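About Us

We make earrings, rings and necklaces in a second-floor workshop in Clondurley, and we love it as much now as we did when the whole business fit in a shoebox. Come on in and have a look at who we are!

Shiferaw Jewelry began with a pair of hoops. Lemlem Wolde had worn the same gold pair since high school, and when one of them went down a drain on a Saturday night she couldn't find a replacement anywhere that hung the same way. So she signed up for an evening class in silversmithing, made a very lopsided hoop, made a better one, and by the end of the course was taking orders from the rest of the class. Shiferaw was her grandmother's family name, and her grandmother was the one who taught her that good jewelry gets worn to the market and not kept in a drawer.

Etenesh Kassa joined after buying one of the early necklaces at a street fair in Rirska and coming back an hour later to ask how the clasp was made. She had spent years repairing watches and old brooches, and she is still the person who gets handed anything tiny. Stone setting, hinges, bracelet catches, the little screw backs on our studs – those are all Etenesh.

What we make

Most of our pieces are sterling silver, either plain or plated with gold. We also have a small line in solid gold, made to order. There are 79 designs in the shop right now, and we draw every one of them ourselves, usually on the back of something we needed for something else. If you've been with us a while you will know the Ganov ring, the wide one with the hammered band. It's still our best seller and we still argue over whether it looks better on the thumb (Lemlem) or the middle finger (Etenesh, and everyone else).

Our crosses and pendants borrow from the Ethiopian silverwork we both grew up around, with the openwork made lighter so it sits well on a fine chain. The Rirska pendant took 9 attempts before the bail stopped tipping forward. We kept all the rejects and they hang in the workshop window, where they catch the afternoon sun and look terrific!

How we work

Everything is finished by hand, which means your hoops may have a very slightly different surface from the ones your sister bought. Ear wires and posts are nickel free. We make in small batches, so when a piece says it's out of stock it normally comes back within a few weeks – just leave your email on the page and we'll let you know.

Repairs on our own jewelry are free for the first year, and after that we charge only for materials. Last year we fixed nearly 100 pieces, including a bracelet that had been through a lawn mower. Please keep sending them in, bent or tangled or missing a stone, we really do enjoy it.

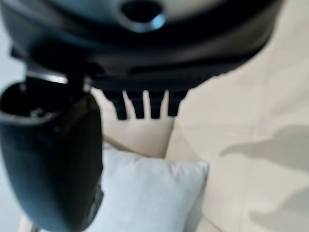

Dark navy and black, up close.

Visit us

The showroom is open in the mornings and you're welcome to try on anything that isn't for pierced ears. For those we have mirrors and sample pieces on little clips so you can see the length. Custom ring appointments last an hour and there's always coffee. Bring old gold if you have it, and a picture of something you like, even if it's a gate or a leaf.

We're opening a second bench in April, so there will be more room for custom work and (finally!) a proper engraving table.

Filed under: Our Story, Handmade Silver, Workshop

3 comments

Marguerite
My Ganov ring has been on my hand every day for two years and it only looks better. Thumb, by the way. Lemlem is right.

tall_paula
Do you resize the hammered bands or do they have to be remade? Mine is half a size too big in winter.

Shiferaw Jewelry
Hi Paula! Half a size down is no trouble, just send it in with a note.

Shiferaw Jewelry, 738 Mill Street, Clondurley | Contact | © Shiferaw Jewelry, all rights reserved | Back to top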